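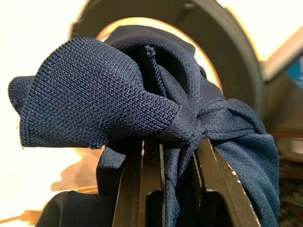

**Will a navy jumper knitted at a loose tension ever stop growing?**

Posted by Shih-chieh Chuang, October 10, 2022

Hello all! I finished my first proper adult-sized jumper last month and I'm thrilled with it, apart from one thing. It's getting longer. When I cast off, the body ended at my hip bone. After one wash and a few wears it's well on the way to being a tunic, and the sleeves have reached my knuckles.

Details, in case they help: dark navy superwash wool, DK weight, knitted from the top down in plain stocking stitch on 4 mm needles. I used about 800 metres for the whole thing. I did knit a tension square (a small one, and I measured it straight off the needles, which I now suspect was silly). I washed it by hand, squeezed it out in the sink and hung it over the shower rail overnight.

Is there any way of bringing it back, or do I need to unravel from the hem and start again? I don't mind doing some work on it. I love the colour and I want to wear it all winter!

---

**Brimener**

Congratulations on your first one! A plain stocking stitch jumper in dark navy is a real test of patience, especially in the evening when you can't see your stitches, so well done for getting to the end.

The shower rail is your main culprit. Wet wool is heavy, and all that weight was pulling downwards for a whole night. Superwash makes it worse. The treatment that stops it felting also smooths the fibres, so the stitches slide past each other more easily and the fabric relaxes much further than untreated wool would.

Good news though – a lot of that is reversible. Try this before you go anywhere near the scissors:

1. Soak it in cool water with a little wool wash for 20 minutes or so.
2. Lift it out in one lump with both hands underneath. Don't let the sleeves dangle.
3. Roll it in a thick towel and kneel on it. Then do it again with a dry towel.
4. Lay it flat and push it inwards with your palms until it matches the measurements you wanted. It'll look a bit rumpled and that's fine.
5. Leave it alone until it's completely dry.

If it's still too long after that, and if the care label on your yarn allows it, a short spell in the tumble dryer on low can work wonders on superwash. Take it out while it's still slightly damp and finish it flat. Check it every few minutes! I've rescued two cardigans this way and they both came out lovely and springy.

For storage, fold it. Never a hanger.

---

**gitow**

just rip it back a few inches from the bottom, top down is easy for that. mine grew too

---

**Nustamix**

I agree with nearly everything Brimener wrote, and I'd like to stick up for the humble tension square, which is my favourite subject in all of knitting.

Make a bigger one, at least 15 cm across, and treat it exactly as you'll treat the jumper. Same wash, same towel, same drying. Measure it before and after and write both down. Once it's dry, peg it up by one edge with a few clothes pegs along the bottom for a day and measure it again. That last figure tells you what gravity will do to a full-length body, and with superwash it can be a shock.

For your next one, going down a needle size would help enormously. A tighter fabric holds its shape and it wears better at the elbows too. Side seams help as well, even fake ones: a single column of purl stitches from underarm to hem, or a line of slip-stitch crochet worked up the inside afterwards. You could add the crochet line to the jumper you've got. It takes an evening, and in navy it'll hardly show.

If you do end up shortening it, wash and dry it flat first, then wear it for a weekend before you choose the new length. Keep the yarn you take out for mending.

---

**Shih-chieh Chuang**

Thank you both (and gitow)! It's had its soak and it's flat on two towels on the spare bed. I pushed it in by 5 cm all round. Crochet hook is on standby.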